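Drusance 500 roof box: a winter with a very large plastic coffin

I bought the Drusance 500 in November, when the boot of our estate car finally refused a fourth suitcase. It cost me 175 pounds from Zodum, the online car parts place, plus 40 for the bars. A proper dealer wanted 761 for something with a nicer badge and, as far as I could see, the same lid.

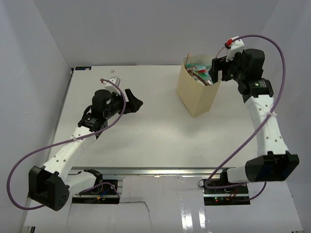
Fitting it

The instructions are four drawings and a warning. The clamps are fine once you have worked out which way up they go, and I had worked that out by the time it got dark. Two people can lift the box on easily. One person can lift it on while learning new words.

On the road

We drove to Faltemcombe and back, mostly in rain. Nothing leaked. Above sixty it hums a low, mournful note, a bit like a fridge with regrets, and you do use more petrol. The lock is stiff and the key looks as if it came out of a cracker.

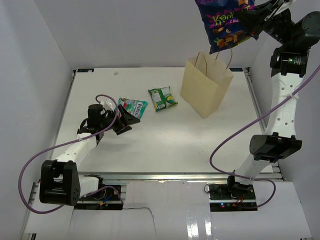
Gkikas wrote in to say the hum goes away if you slide the whole box back a hand's width, and that I should have read drawing three. I tried it. The hum is now quieter and the tailgate hits the box.

I've slid it forward again. The lid opens from both sides, which I like more than I expected to, and the straps inside are decent. 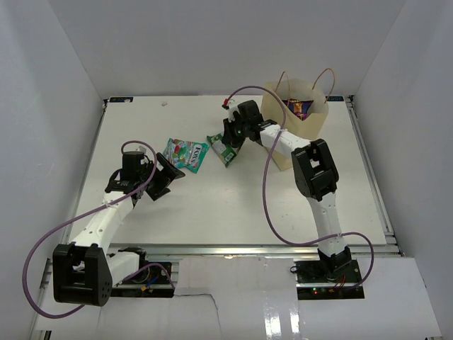 Does it fit under a car park height barrier? Measure the car with the box on before you go, and write the figure on the sun visor.

Three stars, with a fourth if they ever replace that key.

17 February 2019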